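Orkix Skimeo Table-Clearing Kit
Set-up Guide, Revision 3/5/19

Section 4. Preparing the Sorting Station

4.1 Scope

This section covers the layout of the table, the marking of the bins and the first sorting run. Mounting of the arm and connection to the Baptiste controller are covered in Section 3 and must be completed first. Personnel who have not read Section 2 (Safety) may not operate the arm under power.

4.2 Table and Backdrop

1. Place the table within reach of the arm and lock the casters, if fitted.
2. Cover the table with a plain white surface. Patterned cloths are not supported.
3. Hang the backdrop so that it meets the rear edge of the table. Light creases are acceptable.
4. Set the three bins in a row along the back of the table, open side up.
5. Place the dishes and utensils in front of the bins. Utensils may overlap or cross one another.
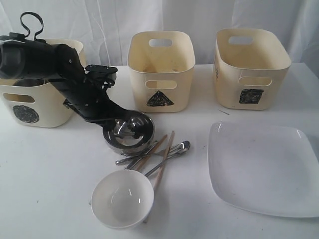
6. Leave the controller in Hold until all hands are clear of the table, then select Ready. The arm will move to its start position at low speed.

CAUTION: Do not reach across the table to straighten an item while the controller shows Ready. Return to Hold first.

Note: Polished steel may reflect the arm and the bins. If the controller reports error 21, lower the room lighting and repeat step 6. Direct sunlight on the table should be avoided at all times.

4.3 Marking the Bins

Each bin is identified by a shape on its front face: a circle, a triangle or a square. The shapes may be drawn by hand in black marker. They need not be neat, but each must be filled in and placed below the front handle opening.

1. Draw the shapes and allow the ink to dry.
2. Arrange the bins with the circle on the left, the triangle in the center and the square on the right, as seen from the front of the table.
3. On the controller, open Bins and assign one class of item to each shape.
4. Select Save. The layout is stored under the next free number, up to a limit of 18.

A saved layout remains valid if a bin is moved slightly. It does not remain valid if two bins change places — in that case, repeat steps 2 through 4. 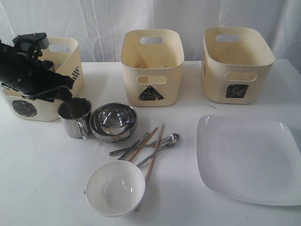
Cletus Kapoor, writing from the Inham pilot site, reported that his staff had expected the kit to learn the classes from the shapes alone. "We skipped the assignment step twice," he wrote, "and then spent a morning looking for a fault in the arm. Please print that step in larger type." The step has been kept in its present place, and the controller now displays a reminder when a bin has no class assigned.

4.4 First Sorting Run

1. Confirm that all bins are empty.
2. Select Run, then Single Item. The arm will attempt one item and stop.
3. Check the result. If the item was dropped, return to Hold, replace it on the table and repeat step 2.
4. When single items are handled correctly, select Run, then Full Table.

CAUTION: Keep one hand near the stop button throughout the first full run.

Thin items lying flat, such as chopsticks and forks, are the most difficult to grasp. Operators should allow extra time for them and should not raise the grip force above the factory setting. 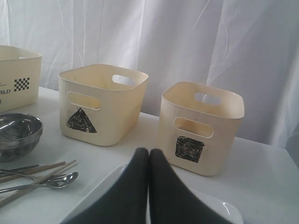

Figure 4-3. View from the gripper, with the triangle and square bins ahead.

4.5 Records

Enter the layout number and the result of the first full run in the site log. Requests for replacement bins should quote part number 2567; requests for finger pads should quote part number 976. Cleaning of the fingers is described in Section 5.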